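Street Navigation Demo at the Kubo Open Day

Kubo ran an open day at Clenstead on Tuesday and I took the afternoon slot. Registration said 16 visitors per group. The first hour was indoors, mostly slides on the Stado planner, which I had already read up on. The second hour was the outdoor navigation work, and that was my reason for going.

The robot is a low wheeled base. It runs Stado for route and local planning and a Hanon board for perception. Software build on the day was 149. The camera view goes to a monitor on the operator's bench and is logged along with the planner state. Visitors could stand behind the operator and ask for any log to be opened, which I did more than once.

My main question was about free space. Parked cars are easy enough as obstacles. What I wanted to know is how the planner treats road markings and repairs, which look like edges but have no height. The answer was that every candidate edge gets a height check before it goes in the cost map. Paint should drop out. A curb should stay in. Patched asphalt is the awkward case, and the team was open about still tuning for it.

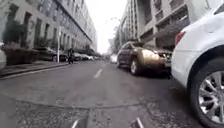
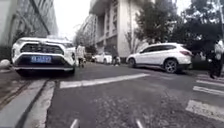

Robot camera views from the street work. The pale shapes low in the second one are part of the robot's own front body.

Those front parts are masked in software, so they never reach the cost map. The mask is a fixed polygon set at calibration. If the camera mount shifts, the mask is wrong, and there is no online check for that yet. I would want one.

People and two-wheelers go through a separate tracker. Each track needs 6 consecutive detections before the planner will predict motion for it. Until then it is handled as a static obstacle with a wider margin. I asked about a fast scooter coming from the side and was told the margin covers it at the base's current speed limit. I did not get the numbers.

Things I still want to find out:
Log format, and whether it can be exported without the Stado viewer.
Height threshold for curbs.
Behavior when the route and the lane direction disagree.

The next open day is in September, with 2 outdoor sessions planned. I have put my name down for the earlier one.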